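Leave the aubergine in the drawer

I've got a bee in my bonnet about kitchens, and it started with a drawer. A plain white cabinet, a top drawer with a pale yellow wooden bottom, and towards the back of it a round white plate with one shiny purple aubergine sitting on it. I looked at that and felt completely at peace. My sister looked at it and said, "Why would you put a vegetable in a drawer?" We've been arguing ever since, on and off, mostly by text and once at quite high volume in a garden centre café.

So let me have my say. A drawer is the best piece of furniture ever made and we waste it on takeaway menus.

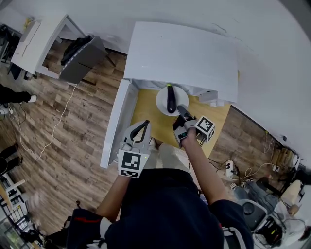 Think about what happens to an aubergine in most houses. It goes in the bottom of the fridge, under the salad bag, behind the half lemon. You bought it in a burst of enthusiasm (you were going to do that thing with miso) and the next time you meet it, it has gone brown and soft down one side and you carry it to the bin at arm's length. I've done this more times than I'd like my mother to know. Put it on a plate in a drawer you open every day, for a fork or the scissors or whatever, and you can't forget the thing. It's right there looking up at you. You cook it that night just to get it out of the way of the forks!

And the plate matters, I think. My sister says the plate is me being fussy. But a plate keeps it from rolling about when you yank the drawer open, and then there's your plate, ready. I'm not saying store all your veg this way. Potatoes want a dark cupboard and onions want to be nowhere near them. I'm saying one thing, the thing you mean to eat next, should have a place of its own, and a shallow drawer is a very good one.

This is where people tell me about storage systems. I went into Gritance in March, just for a washing-up bowl, and came out an hour later having been shown a kitchen with pull-out racks, a corner unit that swings round like a fairground ride, and a special tilted tray for produce. £900 for the corner unit alone. It was lovely, it glided, I pushed it in and out like a child. Then I went home and opened my own drawer, which sticks a bit in damp weather, and everything I wanted was in it.

Same goes for machines. I like a machine that's got its whole personality on the front, or on top, where I can get at it. White box, a couple of knobs, a little round button. Turn this one, turn that one, press. I can work a machine like that with a basket on my hip and my glasses upstairs. I could work it half asleep and I frequently have. 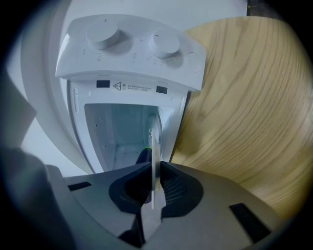

By Joon-young Song
Dec 10, 2022 | Opinion, Home

My last washing machine was a Zisum, and it had an app. I'll say that again slowly. It had an app. If you wanted the cottons cycle you could press a bit of glass that lit up when it felt like it, or you could go and find your phone, which was charging in the other room, and wait for it to update. It played a tune when it finished. The booklet ran to 2,000 words before it told you where the socks went. I gave it to my nephew, who is at an age where he enjoys that sort of thing, and he rang me after a fortnight to ask how you turn the tune off. You can't, love.

A knob, on the other hand, stays where you left it. That's all I want from it. You walk past and you can see what it's set to, and so can whoever lives with you, and so can your dad when he's staying and wants to be helpful. The markings wear faint after a few years and it doesn't matter, your fingers know by then. And if it breaks, you can usually find some chap who'll sell you another knob.

I'll admit knobs can be awful as well. We had a cooker on Rivadeneyra Terrace where the dials were all the same size and had lost every one of their numbers, and you lit the wrong ring about half the time. My mum marked them with nail varnish. Coral for the back left. It looked dreadful and it worked for eleven years, and I'd still take it over glass.

My sister's other complaint is that a room full of plain white things looks like a waiting room. White cabinet, white machine, white microwave, a long white shelf along a white wall. She's just had her kitchen done in a green called Uvus (I know, it sounds like a planet) and she wants me to have colour. Well, the colour is the food! Put a purple aubergine in a white drawer and tell me it needs a feature wall. You notice it far more than you would on one of those speckled worktops where you lose a peppercorn and find it at Easter.

Then there's the microwave. People get oddly ashamed about microwaves and hide them away in a cupboard with a door that lifts up, so that heating a bowl of soup means opening two doors and banging your head on one of them. Leave it out. A dark window on one side, a strip for the controls down the other, there's nothing to be embarrassed about. Mine's where I can reach it and see the clock, and I've had more hot dinners out of it than from the oven, if I'm being truthful.

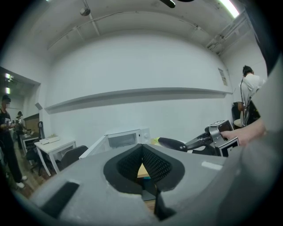
What I'd do about shelves

Since you ask (you didn't, my sister did), I'd have one long shelf and I'd be strict with it. Shelves are where good intentions go. You put up a shelf for the cookery books and by the summer it's got batteries on it, and a candle, and a letter from the water board. A drawer you can shut. A shelf just stands there showing everyone what you're like.

So keep it long, keep it high enough that you have to mean it when you put something up there, and every so often take the lot down and see what you missed. I did mine last week and I'd missed the nutmeg grater. The rest has gone in a box by the back door and my sister's welcome to it.

She's coming for tea at the weekend, by the way. It's aubergine.

Comments

Maggie T
Converted. Moved my teabags to the top drawer and my husband spent ten minutes looking for them but he'll learn.

plumduff
Agree on knobs, disagree on microwaves. Ours takes up half the worktop and I'd hide it in the loft if I could.

Ros in Ludlow
What thing with miso? You can't just leave us there.

Dev
Team sister. Fridge.

Contact the editor | © 2022, all rights reserved | Back to top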